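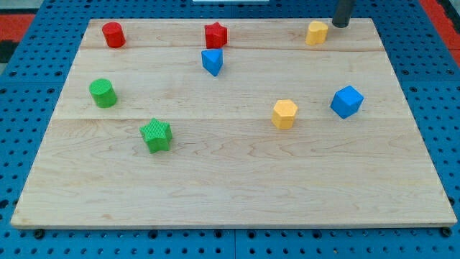 4.2 Repeat listening

We asked 40 listeners to play the Kozma album once a day for 7 days. Each of them gave a mark after every play. The marks for the two slow songs became higher during the week, while the single stayed at the same level (Figure 3). A similar result was seen before with the Navine record, but there the group was smaller.

Figure 3. Mean mark per song, by day of listening.

Listeners who already knew the band were left out.

3 comments | 7 shares
© Prollance, November 2024. Back to top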